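Robot Learning from Demonstration
Week 6 handout: Gathering examples by hand
Updated 6th June

Last week we treated the training set as a given: a pile of observation and action pairs that arrives from somewhere and goes into the policy. This week we go to where the pile comes from! It's my favorite part of the course, because so much of what a policy can or can't do was settled by somebody standing at a table with a tool in each hand.

Read section 2 before the lab. Sections 3 and 4 will make more sense afterward.

1. What counts as an example

For us, one example (we'll say "episode") is a single attempt at a single task, from the moment the operator starts recording to the moment they stop. It holds the video from each gripper, the position and tilt of each gripper over time, and how far open its fingers were. It also carries a short text label such as "open the right door" or "put the bottle on the lower shelf."

Notice what is missing. There are no joint angles, because no arm was involved. The policy learns where the fingers should go, and the arm's own controller works out how to get them there. That is a huge gift: the same episodes can train a policy for more than one arm, provided the arm can reach the poses and move at a similar speed. Keep that second condition in mind. A quick flick of the wrist is easy for you and may be impossible for the arm.

2. The cabinet task

Our running case is the Bruvholm set, collected for the Panlow project. It has 387 episodes, all of them small household jobs done with two hand-held grippers in and near a tabletop cabinet. The operator wears gloves and works from the front. Each gripper has its own camera, so each hand gives you its own view of the work.

Why a cabinet? Because it packs so many kinds of motion into one piece of furniture. A door swings on a hinge, so the fingers have to follow an arc, and pulling straight back fights the hinge. A shelf has a ceiling, so you can't come in from above as you would on an open table. Books standing side by side have to be separated before they can be gripped. And a glass bottle is a lovely hard case, since its outline changes with whatever is behind it.

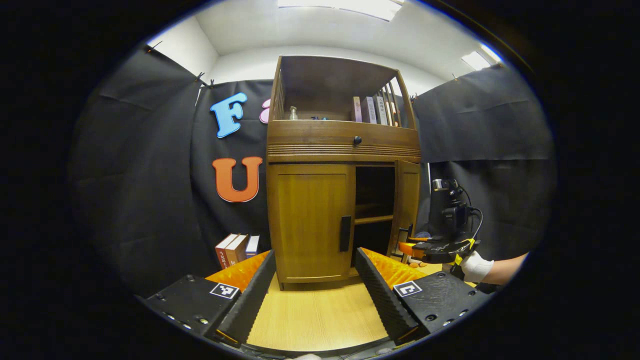
Figure 6.1. Cabinet task with the right door open, from the camera on one gripper; the second gripper is at the right.

Look first at the fingers along the bottom of the figure. The gripper carrying the camera always sees its own fingers, and they stay in nearly the same part of every picture. This gives the policy a fixed reference: "the handle is a little left of my fingertips" holds wherever the table happens to be. The black-and-white markers on the finger housings are there for measurement. As the fingers open and close the markers move apart and together, and we recover the opening width from the distance between them.

Now look at the other gripper, near the open door. In a two-handed task each camera may catch the other hand at work, which helps a great deal with timing. It also means the human comes along, glove and forearm included. On the day we run the policy there will be a robot arm in that spot. How much does that matter? We'll argue about it in class, so come with an opinion.

One more thing to think about is the background. Black cloth hides the clutter of a room, but a policy that has only ever seen a cabinet against black cloth may get lost in a kitchen. The foam letters attached behind add some texture, and texture is useful to the tracking software, which needs steady points to hold on to as the camera moves.

3. Variety beats repetition (mostly)

Suppose you have time for 1000 episodes. You could open the same door 1000 times, or you could spread the effort over many objects, starting positions and rooms. The second plan usually gives a policy that copes better with new places — but go too far and each situation is so thinly covered that the policy never gets reliable at any of them.

The Dawber exercise lets you try this for yourselves. You'll get 133 episodes covering 16 starting layouts, and you'll train once on everything and once on a smaller selection of your own. Pick your selection before you look at the scores! It's much more fun that way, and you'll learn more about your own hunches.

Things worth varying when you record:

Where the cabinet stands on the table, and its angle
Which door starts open
Which books are on which shelf, and in what order
The height your hands start from
Lights on or off

Things to keep steady: the grip on the tool, the pace, and the wording of the labels. If one person writes "shut" and another writes "close," decide as a group which one you want.

4. Good and bad episodes

A fumble is welcome. If the fingers slip off the handle and you reach back and catch it, keep the episode, because the policy needs to see what recovery looks like. Without such cases it meets its first slip with no idea what to do next.

Throw out an episode when tracking was lost for more than a moment, when a finger or sleeve covered the lens, or when the label doesn't match what was done. Also throw it out if you stopped halfway to think. Long pauses teach a policy to pause, and it can get stuck there — hovering in front of a door forever.

Use the Plallow viewer to check each recording on the same day. Play it at double speed with the finger width plotted underneath. A dropout in tracking shows up as a jump in the path, and you'll spot it in around a second once you've seen a few.

5. Before the lab

Bring a one-page plan with your group's task, the starting layouts you'll use, and your rule for rejecting an episode. Write the rule so that two people reading it would reject the same recordings.

Also sketch the path of one fingertip as it opens a hinged door, seen from above, and mark where the wrist has to turn. We'll compare your sketches with recorded paths at the start of the session.

Final recordings and label files are due in July, on the date shown on the course page.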